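Subject: Re: [stores] Sorting the yellow shelves
From: Leonor Moreira
To: Plerkcombe workshop list

Hello all, and thank you, Judite, for getting the ball rolling on this. I'm quoting your message so that people who were away can follow along.

On Sunday, Judite Falcão wrote:

> Dear everyone, I went in to look for the Grurness order and it took me
> 38 minutes to find it, which is too long for a room that size. Could we
> please agree on what goes on which shelf before the October delivery
> comes? I don't mind what we decide, I only mind that we decide. Also,
> does anybody know who is keeping the soles now, Figueiredo or us? And
> may I throw out the old Oravex labels?
> Judite

I've been thinking about all of this over my coffee, and I'll take your questions in the order that suits me, if you'll forgive me.

First, the labels. Yes, please throw them out! I have been moving that roll from one drawer to another for far too long, and the glue has gone anyway.

Second, the soles. I called Figueiredo and had a lovely long talk (his daughter has started at the college, and he sends his best to everyone). He is happy for us to keep them through the winter as long as he can stop by and pick up what he needs. So they stay with us, and they need a proper home.

Now for the shelves themselves. I know some of you would like to buy more, but I really think we can manage with the yellow ones if we use them a little better. They're sturdy, they wipe clean, and the color cheers me up on a gray morning. My one request is that tall things don't get parked right up against them - bottles and tubes especially, the black ones included - so that a person can reach in without knocking something over.

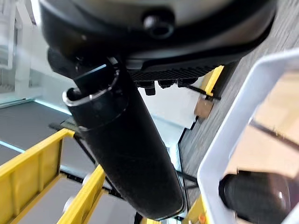

WHAT GOES WHERE

Top shelf: the silver metal pieces, in a single row, the way they are now. I like being able to run my eye down the line and see what we have. Please don't stack them, even when you're in a hurry. The rims get marked, and then somebody has to sit and rub them out, and that somebody has been me more than once.

Middle shelf: soles, laid flat, toes to the back. If they all face the same way it is so much easier to match one with another. The loose ones can wait in the gray plastic bin until someone has a spare moment to lay them out, and I'd keep the bin up on its flat cardboard box, as it saves bending and my knees are very grateful for it.

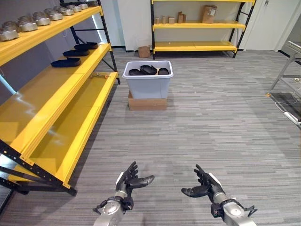

Lower down I'd like one shelf for hand tools and nothing else. It's a waste to give a whole shelf to one small tool, I know, but they do wander, and if there's a place for them perhaps they'll come home. Then the bottom shelves can stay free for the October delivery. Judite, the Grurness order is 30 boxes if I remember the paperwork correctly, and the heavy ones ought to go low.

The second unit, by the back wall, I'd rather leave alone until we have lived with this for 2 weeks or so. If it's working we can copy it over there, and if it's driving everyone up the wall we'll only have one unit to undo.

I'll be in after 5 most afternoons if anyone wants to argue with me in person - I'll put the kettle on. Otherwise write back to the list, please, and not just to me, so Judite sees it too.

Warmly,
Leonor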